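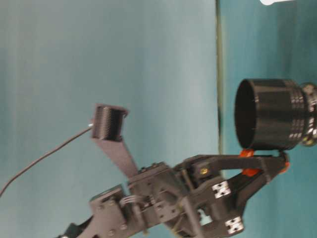
Orange pads against a black cylinder

How I recap a TV season without losing my mind

I've been writing up shows for my little site for a while now, and the question I get most is how I keep a whole season straight when everyone in it is lying to everyone else. So, my method! It works best on twisty sci-fi stuff, but I've used it on a baking contest too.

Step 1. Watch the episode once with your hands empty. No phone, no notebook. If you gasp, gasp (my cat leaves the room).

Step 2. Right after the credits, write down seven things you remember. Don't check names. "Angry guy at the dock" is fine for now. My first list for Firkus had the same staircase on it twice, and that staircase ended up being my whole opening paragraph.

Step 3. Watch again with the subtitles on and fix your list. Pause when a scene changes and jot down the time, who's in the room, and who wants what. I keep it to 14 lines an episode. When I let myself go longer I end up typing out the dialogue, and then it's midnight.

Step 4. Make a page for each main character and move your notes over. Yanling Qin taught me to put what a person knows on the left and what they've said out loud on the right. Oh, this one is so good for spy plots. You can spot a cheat by the writers in seconds.

Step 5. Draft it fast. Start with the moment you'd text a friend about, then go back and fill in the plot. I put spoilers for later episodes under their own heading, way down, with a few blank lines in front.

Step 6. Cut. My draft on the Olteanu finale had 73 sentences and a good third of them began with "Meanwhile." Read it aloud and you'll hear them too.

If you're stuck on a show with a huge cast, try Step 4 before Step 3 and see how that feels. I'm doing it that way for Cakis in April, so check back then for my character pages.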